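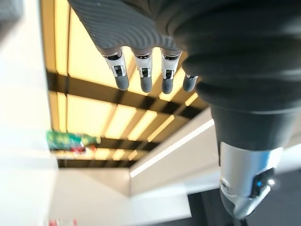 Dinner at six, kitchen closed by ten

I talked to the owner of Hostari on a Thursday, before the dinner crowd, and she was already laughing when I sat down. "You want to know why I only have 3 dishes," she said. "Everybody wants to know that!"

She does, and they change every week. She started the supper club in December with a secondhand stove and a mailing list that now has 573 people on it (I'm one of them, way down the list).

"I used to cook from a huge menu and I hated it – I was tired all the time," she told me. "Now I make a stew, a fish and something with beans, and I go home."

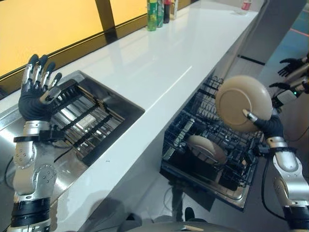 On washing up

I asked what she likes least and figured she'd say the bills. "Pots," she said. "I soak them and pretend they aren't there." Her mother did the same thing back in Plevorow, and so does mine, so we got stuck on that for a while.
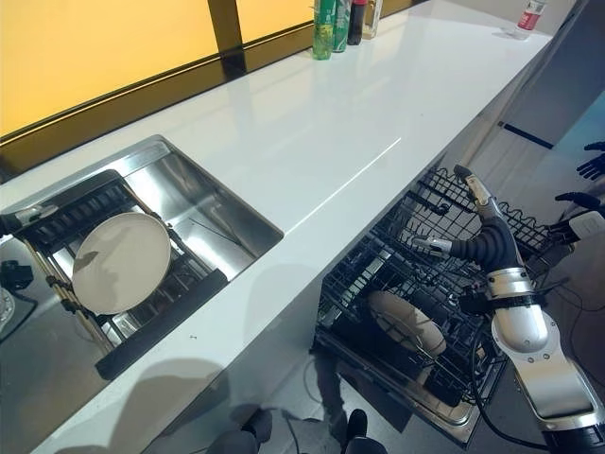

Bottles along the window, at the back of the counter.

She's thinking about Sunday lunches next. "Maybe soup. Maybe just bread and soup, I haven't decided – ask me in the fall."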